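How do I stop my sourdough starter going flat in a cold kitchen?

Posted in Bread and Baking, February
2833 views

woo_in_the_kitchen
Hello all! I started baking sourdough just after Christmas and I'm completely hooked, but my starter (her name is Talomum, don't ask) has gone very sluggish. She used to double by lunchtime and now she hardly moves before bed. I feed her every morning at 8 with plain white flour and tap water, equal weights, and she lives on the worktop by the back door. Our kitchen is freezing at this time of year. Is she dying? Should I be adding yeast or sugar? I've got friends coming for soup and I've promised them a proper loaf, so any help would be brilliant.

2 replies

Sun-ja Yeo
She's fine, she's just cold! A starter is hard to kill, and a slow one in winter is the most ordinary thing in the world. Please don't add yeast or sugar. You'd get a lovely burst of bubbles and then you'd be back where you started, with a different mix of things living in the jar.

First thing, move her away from the back door. Mine spends the winter in the oven with the oven off and only the light on, and the difference is wonderful (put a note on the oven door so that she doesn't get baked, I speak from bitter experience). If your oven light runs hot, leave the door open a crack. The top of the fridge is good too, or the airing cupboard if you have one.

Second, use warm water for the feed. It should feel like a baby's bath on your wrist, no hotter. Straight from the cold tap in February it can take half the day for the jar to warm through.

Third, swap some of the white flour for wholemeal or rye. I use 54 g of flour per feed, and a big spoonful of that is rye. I buy the Dindia stoneground when our farm shop has it, but the supermarket sort works just as well. Rye really perks a starter up, you'll love the smell!

And feed by what you see, never mind the clock. Put a rubber band round the jar at the level of the mix straight after feeding. When it has risen well above the band and the top is domed, it's ready to bake with. If it has risen and sunk again, it's hungry. If it hasn't moved, leave it be for a few more hours, as feeding too soon only thins everything out.
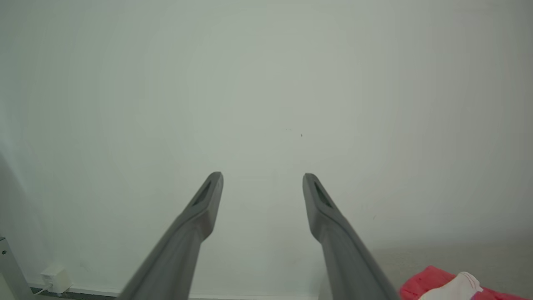 For the soup night, I'd make the dough the evening before and let it sit out until bedtime, then shape it in the morning. Cold kitchens are marvellous for flavour, so you may end up with the best loaf you've made so far. Save the heel for the soup, too, rubbed with garlic and toasted. Do come back and tell us how it goes!

bumano2000
just put it somewhere warm. mine is older than my youngest and gets ignored for weeks in the fridge, still works. grey liquid on top is ok, stir it in or pour it off. pink or orange streaks or fur, bin it and start again. also don't screw the lid down tight

woo_in_the_kitchen
Thank you both! She's in the oven with the light on and a big note taped to the door. Off to buy rye.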